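Stuvora parcel infeed belt with overhead label panel

We use cookies to remember your basket and to see which pages get read. Accept all / Only necessary / Settings

Short belt section for packing rooms and small sort rooms. Green belt, white side rail, gray side wall, dark frame over the top with the label panel on it. Sold as one unit. Panel also sold seperately, see further down.

Who buys it: shops sending out their own orders, returns desks, print places, a couple of libraries. Anyone who has parcels going under a reader and is tired of picking them up again to turn them over.

Belt

Smooth top, green. Wipes down with a damp cloth and mild soap. No solvent, it dulls the surface and then tape sticks to it. Joined belt, so it can be changed without taking the frame apart. Two people, a morning. One person can do it but bring a book.

Runs both ways. Direction switch is under the side wall, behind the small cover. Stop the belt first, then switch. Not while it's moving please, we have replaced enough drives.

Start and stop by button or foot pedal. Pedal is extra. Most people end up ordering the pedal, so order it with the belt and save the second shipping charge.

Side rail and side wall

Rail on the far side keeps boxes from wandering off. Wall on the near side is flat, no lip, so flat mailers slide along it and don't catch. Scale runs along the wall edge with fine marks, handy for a quick check on a parcel before it goes in the wrong price band. It is a guide and not a legal measure. Don't bill from it.

Overhead frame

Dark finish on purpose, less glare back into the reader. Reader not included. Mounting rail inside takes most of the common brackets. Send us a photo of yours if unsure and Lilian Khaemba will tell you yes or no the same afternoon, usualy.

Cables go through the leg, not over the top. If you run them over the top they will sag into the beam and you will call us.

Label panel

Dark gray, sits at eye level for someone standing at the belt. Yellow block so it gets noticed, then the instruction in white. Stock version is in Chinese, yellow part says 朝上放 with chevrons beside it, full line is 请将面单朝上放, meaning place it with the label facing up. White scale along the lower edge. 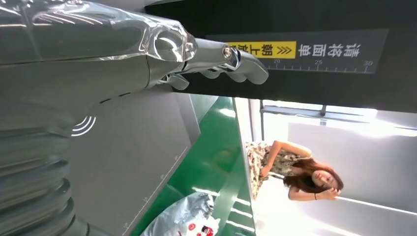

Other languages: English, Norwegian, Polish, Spanish. Same layout, same yellow. Two languages on one panel is possible but the letters get small. We'd say get two panels. Own wording also possible, send plain text, we set it. Proof comes by email, check the spelling yourself, we print what you approve.

Panel held by screws from behind. Swap takes a few minutes. Don't glue a paper sign over it, heat from the lamps lifts the corners and they drop on the belt.

Light

The space past the rail wants to be bright. Belt is glossy so you will get streaks off the ceiling lights, normal, the eye gets used to it. If the reader doesn't, move the lamp sideways before you start changing reader settings. Matt belt on request, same green, longer wait.

What comes in the crate

Belt section with drive
Side rail and side wall, fitted
Overhead frame, in two parts
Label panel, language as ordered
Leveling feet, 8
Bolts for the frame, 8, plus a bag of spares
Hex keys
Printed sheet, setup and belt change

Not in the crate: reader, pedal, floor anchors, lamps. Floor anchors depend on your floor so get them local.

Setup

Crate opens from the long side. Lift the belt section by the bottom frame, never by the rail. Feet on first, level it, then stand the overhead frame on and bolt loosely. Square it up. Then tighten. Do the panel last or you will scratch it, Vidar Aasen in our workshop has a shelf of scratched ones to prove the point.

Run it empty for 20 minutes. Watch the belt edge. If it creeps to one side give the adjuster a quarter turn on that side, wait, look again. Small turns. People overdo this one more than anything else on the sheet.

Needs a normal grounded outlet. Keep it off the same strip as the label printer, the printer resets when the belt starts.

Care

Daily: wipe belt, pick tape scraps off the rollers.
Weekly: vacuum under the side wall, that's where the dust goes.
Monthly: check frame bolts, check belt edge for fraying.
Nothing to oil. Really nothing. Please don't oil it.

What fits on it

Boxes, padded mailers, flat envelopes if they have something stiff inside. Empty envelopes lift with the fan on. Poly bags okay if they are full. Round tubes no, they roll, put them in a tray. Wet boxes no.

Common questions

Can two sections be joined? Yes, with the link plate. State which end when ordering.
Can it stand against a wall? Yes, rail side to the wall, but leave room for a hand to get behind.
Is the scale in inches? Not on the stock panel. Inch version made to order.
Noise? Low hum. You can talk over it.
Do you take the old one back? If it's ours, yes. You pay freight.

Warranty and returns

Returns within 90 days if unused and in the crate. Custom panels can't come back. Belt and drive parts are kept on the shelf, frame parts are made when ordered. Next batch of frames is May, a few left from the last one, call first.

Orders: Njål Lundgren. Spares and panels: Lilian Khaemba. Have the number from the plate under the drive cover ready, we can't look it up by company name, old system.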